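Grivis dish rack, black - my review after five months

I bought this rack in June from the Saarela web shop. It cost 34 dollars and the delivery took 4 days. My kitchen is small and I wash everything by hand, so a rack is important for me.

The assembly was easy. There are 5 parts and no screws, but the paper with instructions is very small and I had to read it two times.

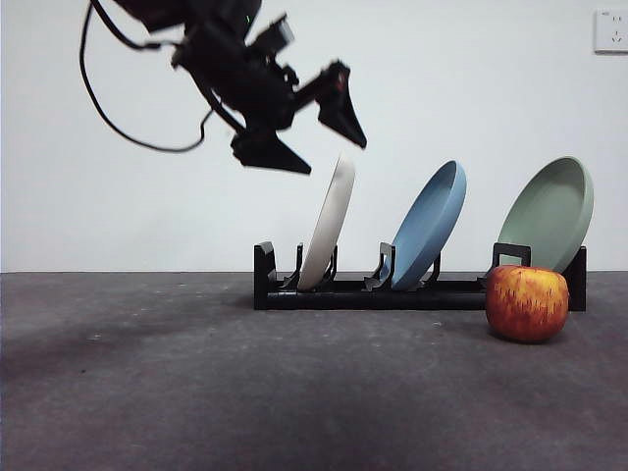 What I like

It stands firmly and does not slide when I take a plate out. Dinner plates stay upright with enough space between them, so they dry overnight. The coating still has no rust, and my old Giltavum rack had brown spots already after the first summer.

What I like less

The cutlery cup is too light. When I put in only one big knife, it falls over. Also, deep bowls do not fit well between the wires - I must lay them on top. Wide, shallow plates are fine, and I use mine for everything from soup to fruit.
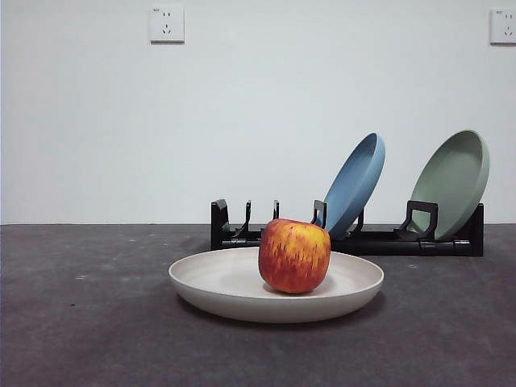
Would I buy it again?

Yes, but I would first look at the bigger Ekari model if you are a family. For one or two persons the Grivis is enough. I give it 4 stars of 5.

Written November 6, 2020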